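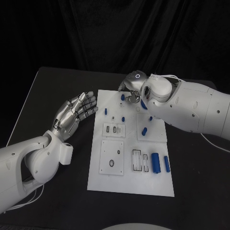
Pimwood Hobby Board > Workshop and Storage > Keeping dust off a black tabletop

mossybucket
January 5, 2024
Okay, I need help from people who have been at this longer than me. In August I painted my hobby table black because everybody on here swore it made small parts easier to see. And it does! Pale parts just pop. But the dust, you guys. I wipe it down, go make a sandwich, come back and it looks like I emptied a vacuum bag on it. Satin paint, two coats, no topcoat. The room is carpeted and I can't change that (rental). What do you all do?

tinlid272
Carpet is your whole problem. I had the same thing in my old place and tried every spray at Forsberg Hardware. All of them made it shiny for a day and then it was worse, because the spray leaves a film and the dust sticks to it. Plain damp microfiber, wrung out hard. Done.

gravyboat_lou
Disagree on the spray, sorry tinlid. The Dalik anti-static one has been fine for me for four years. You have to buff it off until your arm hurts, and I think most people skip that part. Two light passes, not one big soaking one.

tinlid272
I buffed it! I buffed it plenty!

mossybucket
Ha, okay, no fighting in my thread. Lou, do you use it on bare paint or on something sealed? I'm scared of getting cloudy spots.

gravyboat_lou
Sealed. Water-based poly, matte. I would not put it on bare paint, so good question. Seal it first and give it a good long cure. Mine still felt a little tacky after a week and I set a box on it anyway and now there's a box-shaped mark in the corner forever.
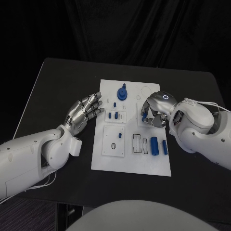
Also, a sealed top wipes down way faster. The cloth doesn't drag. With bare satin you're kind of scrubbing little fibers into the paint, and then you think it's new dust when it's the old dust.

pennywhistle9
Has anybody said curtains yet? Curtains are huge dust catchers. I moved from a place in Bendton with blinds to one with big heavy drapes right behind my table and it got so much worse. Every time I bumped them, down came a little snowfall. I run the vacuum brush over them every other weekend now and it made more difference than anything I did to the table.

tinlid272
I don't buy the curtain thing. Dust has to land somewhere, I'd rather it land on a curtain than on my stuff.

pennywhistle9
Sure, until you touch the curtain.

mossybucket
I do have a curtain back there, ugh. A thick one too. It hides the water heater so it's staying, but I can wash it.

oldcorduroy
My two cents: paint it gray. I went from black to a medium gray and I can still find everything, and I clean it maybe a quarter as often. Black shows dust, white shows everything else, gray forgives you.

gravyboat_lou
Gray is giving up, lol

oldcorduroy
I gave up nine years ago and my table looks great.

mossybucket
Not ready for gray yet! Plan is to wash the curtain, sand lightly, then the matte poly like Lou said. Do I need to go finer than 220 before the poly or is that fine?

tinlid272
220 is fine. Wipe it with a damp cloth after, and no spray.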